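Sterno bracket handling – progress report to the Fogh programme office
Prepared by Malou Lauritsen, 29th July
Site: Skelarum, hall floor

1. Status

Trials with the Sterno hand were halted after cycle 291 of a planned 500. The hand lost grip force during a lift and the part slipped by 13 mm before the hold was released by the operator. No injury, no damage to the fixture. The fault is logged as open.

2. What is known

The force reading stayed at its set value throughout the slip, so the controller had no reason to stop. Grímur Þorgeirsson has compared the motor current with the fingertip readings and finds that they part company almost 80 cycles before the event. The drift is slow and falls inside the present alarm band.

Two causes are being looked at:
– film creeping between finger and part, which lowers friction without changing the reading
– zero offset in the fingertip sensors after long holds

Work at the bracket and at the panel, film coverings on:

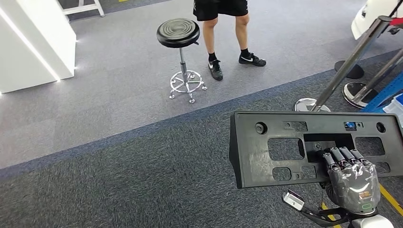
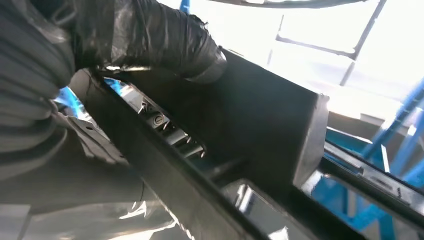

The first cause is easier to test and has been taken first. Wrapping is now renewed at the start of each shift and the cycle number written in the log. The second needs the Pastero calibration block, which was last used in February and is out of date. Recalibration has been ordered.

3. Safety

The slip was caught by a person and not by the system. Until a slip check on motor current is in place, lifts are limited to half speed and the area under the part is kept clear. The stop button was tested after the event and worked as specified.

4. Effect on plan

The remaining 209 cycles move to the next period. No change to the budget is requested. Deliverable 3 (grip reliability) will be late – a new date will be proposed once the calibration block is back.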